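Call for participants: group coaching program for first-time managers

Posted Mar 9, 2025

Zidell Coaching is looking for 12 people to take part in a group coaching program for new managers. The group will meet online every other week and finish at the end of August. There is no fee for the coaching. In return, we ask participants to fill in short written reflections between sessions and to give us feedback on the workbook, which we plan to publish next year.

Who we are looking for

You moved into your first job managing other people within the last two years. You have at least two direct reports now and expect to keep them through the summer. It does not matter what field you work in. Past groups have included a dental office manager, a shift lead at a bakery, two school department heads and a number of people from software companies.

You do not need to have worked with a coach before. If you are seeing a coach one-on-one at the moment, please tell us on the form. We will probably still be able to take you, but we would want to talk first about how the two would fit together.

We are not able to accept two people from the same reporting line. Co-workers on different teams are fine.

What the program covers

The first three sessions deal with the move from doing the work to being responsible for it. We spend a lot of time on delegation, and on what happens when a former teammate now reports to you. The middle part is about hard conversations: late work, pay questions, telling someone they did not get the promotion. In the last part each person brings a live situation and the group works on it with the coach.

Sessions run 84 minutes. That odd number comes from the way the small-group rounds are timed, and we have kept it because it works. You will also have two private calls with the lead coach, one near the start and one near the end.

This is coaching, so you should expect more questions than advice. It is not therapy and it is not a substitute for legal or HR guidance from your employer.

Time needed

Plan on the sessions themselves plus an hour of reading and writing in the weeks between. You may miss two sessions. If you think you will miss more than that - a busy season, a planned leave - please wait for the next group.

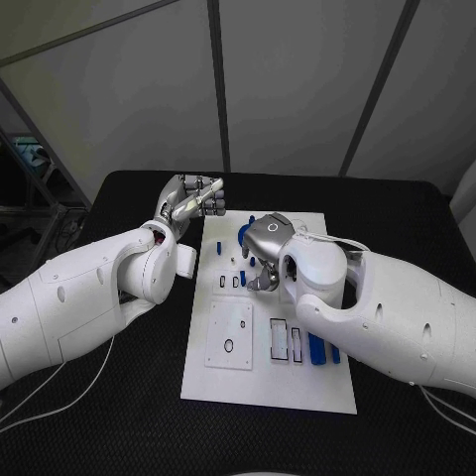
The lead coach is Tetsuya Sasaki, who spent eleven years running a customer support department before he trained as a coach. He will read every application himself. Written reflections are seen only by him and are deleted when the workbook is finished. Nothing you say in a session will be quoted in the workbook without your written permission, and your employer will not get a report from us, even if they gave you time off to attend.

How to apply

Fill in the form on our website and answer the three questions at the bottom. A paragraph for each is plenty. We had 127 applications for the last group, so please be specific about your current team and what you want to work on. General statements about leadership do not help us much.

We will invite a short list to a 20-minute phone call. Everyone who applies will hear back by email either way. If you are not placed this time, you can ask to be kept on the list for the next group.

Questions can go through the contact page. Put "manager group" in the subject line.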